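From: Rin Hosoda
Date: 2026-10-21
Subject: Re: [chores] Table wiping, are we there yet?

On the list, Yoshida wrote:
> Detard says their arm can clear and wipe a table with no
> help. Has anyone here tried it on a normal kitchen table?
> I'd like to know before I ask Jurnley for money.

We tried it in May, and again this month with the newer software. The short answer is that wiping works and clearing doesn't yet.

We ran 280 trials in all. In 251 of them the arm wiped the whole top without stopping. I counted a run as good if one person checking by hand found no crumbs. Most of the bad runs missed a strip along the near side.

Clearing is another matter. Out of the same 280, the table was fully cleared first in 186. Cups and bowls are fine. Flat things are the trouble: a spoon, a coaster, a sheet of paper. The fingers push them along until they fall off. A person does this job in a minute and doesn't think about it.
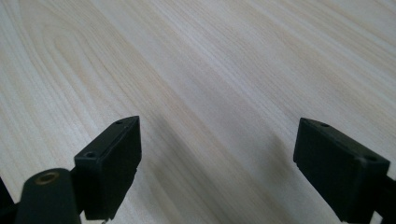

Pale wood grain also gives us more false stops than a plain white top. The software takes a dark streak or a shadow for a spill and goes back over it. We had 8 runs where it kept wiping the same spot until I shut it off. Moving the lamp helped a little.

If your people would clear the table themselves and leave the wiping to the arm, I'd say go ahead and ask Jurnley. If they expect both, wait for the next release. Sunora is testing a thinner fingertip and I can post their results when I get them.

Rin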